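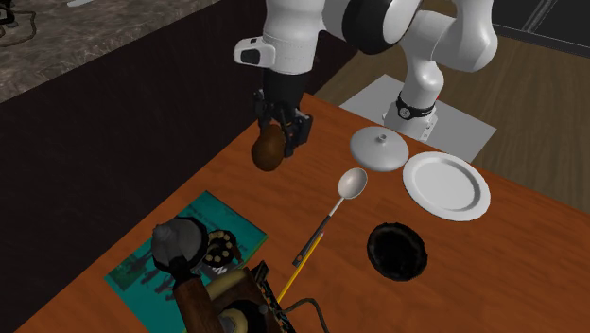 The trial is only worth paying for if it changes what you buy, was the message waiting from the Plumo side this morning, and I have been chewing on it since breakfast. They want a yes or no on the Flukow simulation package before the end of June. I said I would write down what I think each evening until then, so I have it in one place.

Tonight I got a solid three hours in. Started after dinner, stopped at 10:40.

The service works like this. You pay Flukow by the month, you pick an arm and a gripper from their library, and they give you simulated tabletops to run your pick and place code against. You can load your own objects too, but that costs extra and I haven't tried it. The base plan is 64 dollars a month. The next one up adds the scripted batch runs, and I'm on a free month of that one, so I need to keep reminding myself which features go away later.

I spent the first half hour on the install again. The update from last week moved the settings folder and my old paths were dead. There is a note about it on page 45 of the manual, in a section called Housekeeping, and I would not have looked there in a hundred years. Once the paths were fixed it came up without trouble.

Then the mixed table. This is the set I like best so far. The things on it have little to do with each other - spoon, pencil, plate, a small black bowl, a teal book, and an old wooden telephone with a rotary dial. The arm I have loaded is the white one with the black gripper. I worked on the brown egg shape most of the night. Something rounded that gets wider toward the bottom is a fair thing to ask of a gripper, and the parts we handle at work are closer to that than to the square blocks every other package starts you with.

I queued 516 runs with the grip height changed a little each time and let it go while I did the dishes. It finished faster than I thought it would. 45 of them failed. Most of the failures were at the low end, where I had the fingers closing under the widest part, and that matches what I get on the bench. A few were in the middle of the range, and I have no idea about those. I saved the logs and will look at them tomorrow with fresh eyes.

Things I liked tonight:

The view is easy to move around and I can stop a run at any step and look at the contact points.

The wood grain and the shadows are good. I don't need that for grip tests, but I will need it if we ever train the camera side on this, and the Drernia package was flat gray everywhere when I had it in the spring.

The batch report comes out as a plain table. I opened it in a spreadsheet and it was fine, no cleanup.

Things I did not like:

Friction is one number per object. You can't say the book cover is slick and the edge of the pages is not. For the egg it doesn't matter. For the spoon it might.

The phone cord. I wanted to know if it behaves like a cord or like a stiff piece of wire, and I can't find anything in the manual either way. I wrote to support at 9:15 and got the automatic reply.

The gripper library is thin. Ours is a Hollenstein and it isn't in there. The one I am using is close in reach but the linkage is different, so anything I learn about finger clearance has to be taken with some salt. They will add a custom gripper for a one-time charge of 1707 dollars. That is a lot next to the monthly price, and it is the number I keep coming back to. Without our own gripper in there I am testing someone else's hand.

So, back to the message from this morning. Has the trial changed what I would buy? A little. Before this I was ready to get a second bench arm and skip simulation. Now I think a year of the base plan, even with the gripper charge, comes in well under that, and I could run it at night. But the base plan doesn't have the batch runs, and batch runs are most of what I did tonight. I need the price for the middle plan in writing. The page only says to contact sales.

I also want to try the spoon. It lies flat, so the fingers have to come down almost to the table, and I expect that to go badly on the default settings. If it does, I want to see how much of it is my code and how much is the way they model the tabletop.

For tomorrow: look at the mid-range failures, ask sales about the middle plan, spoon at three heights, and move the install notes out of my email and into the shared folder. Also buy coffee.

Bed now. The laptop fan is still going and it's past eleven.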